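Track day tips for the home garage · Erkbridge Motor Club

Bits from the September workshop night, typed up quick by Telmo. Add yours at the bottom.

Tyre pressures. Do them cold, before you load the trailer. Write them on masking tape on the dash. Own gauge, every time, the servo one is rubbish.

Wheel nuts. Torque wrench, car on the ground, then again after the first session. Wind the wrench back to its lowest setting before it goes in the draw.

Brake fluid. Fresh bottle only. Spills eat paint so keep a wet rag handy and rinse with plenty of water.

Race suit stains. Dish soap and an old toothbrush, cold wash, line dry in the shade. No bleach, no softener. Check the label first.

Helmet liner. If it comes out, hand wash with baby shampoo. Visor gets luke warm water and a microfibre cloth, never paper towel. 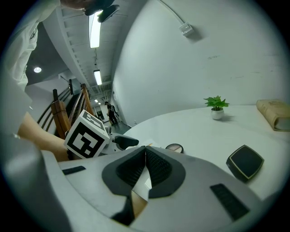

Gloves same as the suit, but dry them flat or the fingers go stiff as boards.

Race numbers. Hair dryer on low, peel slow. Leftover glue comes off with a bit of eucalyptus oil. Estrella got all 11 off the Leritz that way.

Jack stands on concrete, not bitumen. Ply offcut underneath if theres no choice.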